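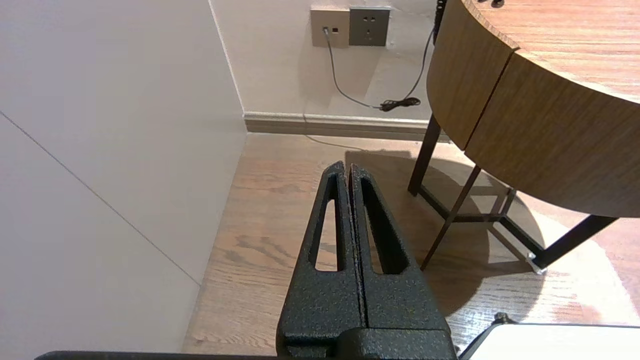
Hardwood floor and off-white panel.

Renell word list, README

Hello, and thanks for having a look! Renell is my slowly growing list of dialect words from the Sirnholm side of the valley, mostly to do with weather, mud, sheep and being late for things. I started it because I kept forgetting words my own family used, and then it got out of hand (as lists do).

What's in the folder

There are 2 files. renell_words.csv is the one you want, with 1,403 entries, one to a line. renell_notes.txt is my ramblings about the odd ones, in no sensible order, sorry.

The columns in the csv are word, other_spellings, meaning, place, heard_or_read and example. Of the entries, 1,286 have an example sentence and the rest are waiting for one. If a cell is empty I simply don't know, so please don't read anything clever into it. The file is saved as UTF-8 and the separator is a semicolon, as my example sentences are full of commas and I got fed up with quoting them all.

Place is either Sirnholm, Vik or Jender. Vik means the village and the farms above it, down as far as the bridge. Jender is everything on the other side, which people in Jender will tell you is far too broad, and they're right, but I haven't got enough words from the upper end to split it yet.

Spelling

Oh dear. Hardly any of these words were ever written down, so I spell them the way they sound to me and put every other version I've met in other_spellings. If you're searching, search both columns! I was brought up in Sirnholm and my ear is a Sirnholm ear, so the Vik vowels in particular should be taken with a pinch of salt. I did try using proper phonetic symbols for a while in March and gave up. You'll still find a few stuck in the notes file. 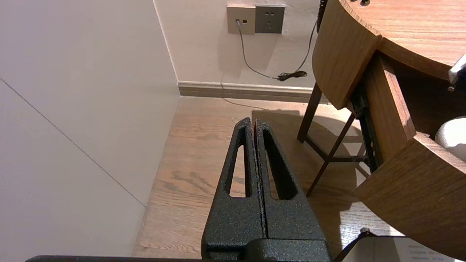 Surely "slape" should be down for Vik as well, a reader wrote in, signing off only as a Vik person; they grew up saying it for any icy step or greasy path, and had never thought of it as belonging to anyone else. They also felt my meaning ("slippery") was a bit thin, and that it could be used of a person you wouldn't lend money to. I love this sort of message. I've put Vik in the place column next to Sirnholm and added the second meaning, so that's one of the rows where you'll see two places with a slash between them.

Things I know are wrong

Some words are in twice under different spellings, and I merge them when I spot them. The heard_or_read column is patchy in the early rows, before I'd thought of having it. A few of the meanings are just one person's, and where I suspect that I've put "one speaker" in the notes. Plenty of these words turn up in other parts of the country too, so a place name here only tells you where I got it from.
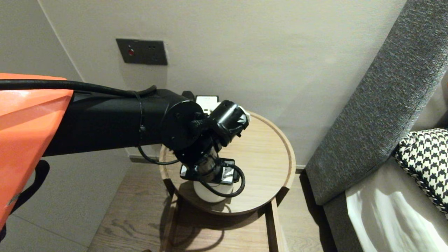
Furniture words are the bit I'm working on now, and it's slow going. Everybody has a word for a stool and they're all different! What I'm short of is names for small things that stand about in corners. A little round wooden side table against the wall, like the one here, was a "cricket" in our house, but I've been told firmly that a cricket is for sitting on and that I've had it wrong all my life. Both meanings are in the csv for now. If you've got a third, send it over, along with where you heard it and a sentence if you can manage one.

Using it

Take it, print it, put it in a quiz, do what you like with it. I'd be pleased if you mentioned Renell somewhere, and please keep the place column attached to the words if you pass them on.

Last changed 23 October 2025 (fixed the semicolons in the mud section).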